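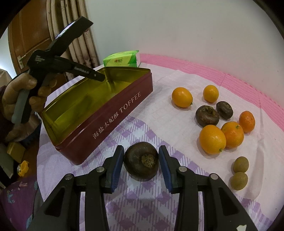
lukianb
Anyone else stuck in the Rarska lot after the indoor motocross in September? Took us 14 minutes to find our seats and way longer to get out, and they'd left dirt all over the lower steps. I did like the new food stands, and I'm all for more stuff with water chestnut in it, the whole brown ones with the scruffy tuft on top, not canned. But please fix the exits!

setsuko_y
Section 10 here, we walked right out. Dirt on the steps is part of the fun – it's motocross!

lukianb
Not with my mom's knee it isn't.

vemau5
Gotta side with Lukian. They had two doors open on our side for the whole upper bowl. Hockey nights they open 5.

setsuko_y
Hockey nights sell more tickets though. They can't staff every door for a half-full house.

lukianb
Half full?? The board said 2128 and it sure felt like more. Anyway, I emailed the box office, will post if they write back.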